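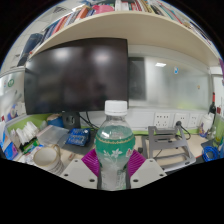

Figure 4.1 A clear plastic bottle with a ribbed screw cap and a wraparound label, at an office desk.

Chapter 4
Closures, Shoulders and Labels: The Small Beverage Bottle

Learning objectives
After working through this chapter, the student should be able to:
name the main zones of a screw-capped plastic bottle and state the purpose of each;
explain how the shape of the shoulder affects filling, pouring and top load;
distinguish wraparound labels from sleeves and from pressure-sensitive labels;
prepare a specification sheet for a bottle of simple design.

4.1 Introduction

Chapter 3 dealt with the choice of resin and the forming of the container wall. The present chapter takes the formed bottle as given and considers the parts that the user handles and reads. These are the closure, the neck, the shoulder and the label panel. They are treated together, as a change to one of them usually forces a change to at least one of the others.

The bottle in Figure 4.1 will serve as a reference for the first half of the chapter. The cap is white and ribbed. Below it the neck widens into rounded shoulders, and the label begins beneath them. The design is a strong green in its upper section, with a wavy gold band, and fades to a pale, partly transparent area lower down.

4.2 Terms used in this chapter

Finish. The part of the neck that carries the thread and the sealing surface. The word has nothing to do with surface texture. It dates from glassmaking, where the mouth of the bottle was the last part to be formed.

Closure. Any device that seals the finish. Screw caps are the only type covered here; snap-on and crimped closures are left to Chapter 6.

Ribs. Raised vertical lines on the skirt of a cap. They increase grip and also give the capping head a surface to drive against.

Shoulder. The transition between neck and body. A rounded shoulder spreads vertical load into the side wall, while a flat shoulder tends to buckle near its outer edge.

Label panel. The area of the body set aside for the label. On most round bottles it is slightly recessed, so that neighboring bottles on a conveyor touch above and below the label – a detail often lost when a bottle is redesigned for appearance alone.

4.3 The desk as a place of use

Package tests are commonly written around the pallet, the truck and the store shelf. A bottle may spend more of its opened life on a desk, close to a monitor, cables and paper. Three requirements follow from this. The cap must reseal by hand without a tool. The base must be wide enough for the bottle to stay upright when bumped. The label must not shed ink or adhesive onto documents.

The Prirmont exercise, used throughout Part Two, sets out a reseal test for these conditions. Each bottle is opened and closed by hand 40 times, laid on its side for 60 minutes on blotting paper, and then inspected at the cap. Worked results for the Laltis and De Smet bottle designs are given in Section 4.7.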